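Suture pad tears when I pull the knot down
Posted by Jade Gosselin, 9/3/22

I practice interrupted sutures on a Holmgren pad with black thread and a curved needle. By the second throw the edge of the cut starts to split. Is it the pad or my tension?

Manon MacLeod
Probably tension. Take a wider bite, enter at 90 degrees, and follow the curve of the needle on the way out. Lay the throws flat and stop pulling when the edges touch.

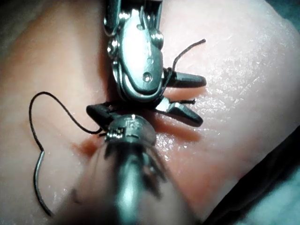 Curved needle and black thread at a pink practice pad.

Keep the slack where you can see it — a loop that catches under a jaw adds pull you did not intend. Grip the thread near the tail, well away from the needle.

Jalen Hutchins
Buy a thicker pad. Mine lasted 67 knots.

Comments

Anel Van Wyk: Mesh-backed pads split less. Durnside sells one.

Colleen Leclerc: Does the 90 degrees apply on the exit side too?

Manon MacLeod: Yes, as near as you can get.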